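When a Robot Gets Too Close to See

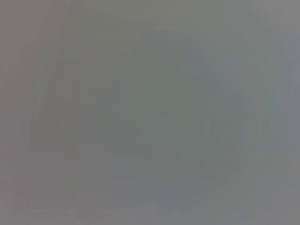 Pillik, Volume 9, Page 3

Hold your hand up in front of your face and look at the lines on your palm. Now bring it slowly, slowly toward your nose. Somewhere along the way the lines go fuzzy, and if you keep going (don't poke yourself!) your whole hand turns into one big soft blur. You know perfectly well that it's your hand. But if somebody had never seen it before and only got to look at it from that close, they would have a very hard time telling you what it was.

A camera near a robot's hand can have the same sort of trouble. Look at the picture again and you will find gray, and more gray, and a darker roundish patch in the middle. There is a faint curve up on the right that might make you think of the rim of something, and a little bit of pinkish brown down the left side. What is it? I have looked at it for longer than I should have, with a cup of tea going cold beside me, and I couldn't tell you.

Kofi Kwofie works with a robot arm named Nelness, and he wanted to know what a robot ought to do with a view like that. Should it guess? Should it stop and wait? Or could it use something it had learned a moment earlier?

So he and his team set up a test, and they did it the way good tests are done, by changing just one thing and keeping everything else the same. They wrote 2 sets of instructions for Nelness. The first set, which they called Kiss, told the robot to trust only what its camera saw right now. The second set, called Vekance, let it remember the last clear view it had and put that together with the blurry one – a bit like you remembering where the light switch is after the room goes dark.

Then came the long part. Nelness reached for things 400 times, half of them with Kiss and half with Vekance, and every single try was written down, even the clumsy ones. (Especially the clumsy ones, Kofi says. He finds those the most interesting to read.) The tries went on into February, with a great deal of picking things up and putting them back where they started.

When the team compared their notes, Vekance had done better. Remembering helped the robot most when its view went soft right at the end of a reach. It didn't help at all if somebody had moved the object in the meantime, and then Nelness would close its fingers very carefully on nothing.

You can try this at home with a friend and a spoon. Put the spoon on a table, take a good look, shut your eyes, and reach for it. Do it again, but this time let your friend slide the spoon somewhere new after your eyes are closed. Write down what happens each time, and keep the misses in your notes too.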